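I've had the Rind tabletop finishing kit since January, and as several of you have written to ask whether it's worth the money, I thought I'd better sit down and tell you properly (with tea, obviously).

You get a tin of oil, a smaller tin of wax, two cloths and a sanding pad, all for £35. I used mine on our old kitchen table, which had put up with years of hot mugs and one very unfortunate evening with a fondue set. The oil goes on beautifully! It smells faintly of oranges, it doesn't drip, and the 300 ml tin did the whole top twice with a bit left over for the bread board. 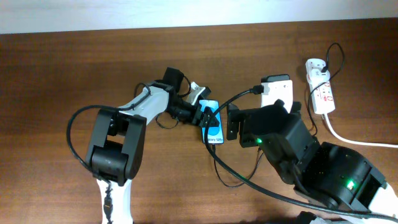
The wax I'm less keen on. It's stiff stuff, even after an hour by the radiator, and my arms ached for two days from all the buffing. My neighbour Laurier swears by the Plondia one, which he says spreads like soft butter, and next time I may well buy the oil from Rind and the wax from them.

Do throw away the cloths that come in the box, by the way, as they shed fluff everywhere. An old cotton pillowcase is far better.

Four stars from me, and I've already ordered another tin of the oil for the bookcase.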